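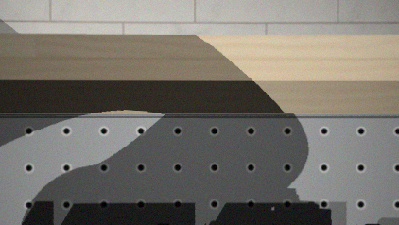 Tile, shelf and pegboard, with a shadow over most of it.

I have been trying to get my spending under control since August, and the part that took the most work was food. Rent is fixed and the car is paid off. Food was the number that went up every month without my being able to say where it went.

The first thing I did was go back through the card statements. I was spending up to 600 dollars a month on groceries and takeout for one person. The takeout was a smaller share than I had guessed. Most of it was ordinary supermarket trips on the way home from work, when I was hungry and had no list. I would go in for milk and come out with a bag of things that did not make a meal together.

I set the new figure at 400. I picked it because it was a round number that seemed hard but possible. I did not use an app. I tried one a couple of years ago and spent more time fixing its categories than looking at the totals. This time I put a sheet of paper on the inside of a cupboard door and wrote down every receipt when I got home.

The first month I went over. I had stocked up on rice, beans, oil and flour all at once, thinking that this was the sensible way to start, and it used up a big part of the money in the first week. I also bought a sack of lentils from Prasertsri, the grocery two streets over from me in Evthorpe, and I am still eating those. They are good lentils. I would buy a smaller bag next time.

The second month went better. I changed two things. I stopped shopping after work and went on my morning off, after breakfast, with a list. And I started planning three dinners a week, each one big enough to eat twice. That covers six nights. The seventh is eggs, or whatever is in the freezer, or a sandwich if I can't be bothered.

I had tried planning all seven dinners before and it always fell apart by the middle of the week. Something would come up, I would skip a meal, and then the vegetables for that meal would go soft in the drawer. With three there is enough slack that a change of plan doesn't waste much.

The three are usually a soup, something with rice, and something baked in one dish. The soup is where the odds and ends go. I keep a bag in the freezer for onion ends, carrot tops and celery leaves and boil it up when it is full. The stock comes out a little different each time. Once it had too much broccoli stalk in it and the whole apartment smelled, so broccoli stays out of the bag now.

Lunch was harder. I work with people who go out for lunch, and I like going with them. I didn't want to give it up completely, so I go once a week and bring something the other days. The place we go is called Arkine and the lunch special comes with soup and bread. I count it in the food total. For a while I told myself it was entertainment and left it off the sheet, which made the sheet look better and did nothing for the bank account.

The coffee I decided to leave alone. I buy decent beans and make it at home, and I have done for years. It costs what it costs.

A few things I stopped buying and don't miss: bagged salad, flavored yogurt, crackers, anything described as a snack pack. A few things I stopped buying and then started again: good butter, the Vuvness hot sauce, and frozen dumplings. The dumplings are more expensive per meal than cooking, but they are a lot cheaper than ordering a delivery at nine at night, and that is when I eat them.

The last two months have both come in under 400. One was close. I had people over for dinner and spent more on cheese than I meant to — I would do the same again.

It takes me 30 minutes a week to write the plan and the list. Some of that is standing in front of the freezer trying to remember what is in the unlabeled tubs. I have bought a roll of masking tape and a marker for this and have used them twice.

Next I want to look at the electric bill, which went up again and which I have been putting off opening. I'll write about that once I have a few months of numbers to compare.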